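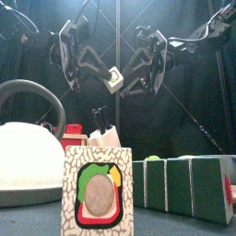 Sturkar Extends Mollar Play Kitchen Range With Countertop Accessories

July 2026 – Sturkar, a manufacturer of role-play toys for nurseries and preschools, today announced an extension of its Mollar play kitchen range. The new countertop series comprises a kettle, a knife block with three knives, an open wooden box and a set of small printed food cubes. All items are supplied individually or as part of a classroom set.

The series is intended for use on a standard activity table and does not require a play kitchen cabinet. According to the company, this responds to requests from preschools that have limited floor space and set out kitchen play on shared tables during part of the day.

The kettle has a white domed body with a dark gray arched handle and a gray band at the base. The handle opening has been sized for children wearing mittens or using two hands. The knife block is white, and the knives have black handles. The box has light tan edges and a red interior.

Each food cube is small enough to be held between two fingertips and carries a miniature food design, including sushi, on a white ground. The cubes can be sorted, served or packed away in the box. They are recommended for children aged 4 and over.

"The earlier Mollar items were developed as parts of a cabinet," said Oľga Slanina, product manager at Sturkar. "With the countertop series we started from the table. The pieces had to stand without support on a flat surface, and a child had to be able to reach across one to get to another."

Development of the series began in January, when Sturkar placed prototype sets in 20 preschool classrooms. Staff recorded which items were used together and how long it took to clear the table afterward. Following the trial, the base of the kettle was widened and the slots in the knife block were made deeper. The edges of the box were also rounded further.

"Clearing up was the main point raised by staff," said Aksel Zoëga, who coordinated the classroom trial. "A set that takes too long to put away is taken out less often. The food cubes now go into the box in a single layer, and a missing cube is easy to notice."

The classroom set is delivered with a storage tray and a printed layout card showing where each item is placed. Replacement knives and food cubes can be ordered separately under catalog number 2543. Surfaces may be wiped with a damp cloth and mild soap. The items are not suitable for dishwashers or for contact with real food.

Distribution to preschools and nurseries will be handled by Skudix. Orders of 50 sets or more are shipped directly from the Sturkar warehouse. Individual items will be available to retail customers at a later date.

About Sturkar
Sturkar designs and manufactures role-play toys and storage for early childhood settings. Its product lines include the Mollar play kitchen range.

Press contact
Yuto Hayashi, Communications, Sturkar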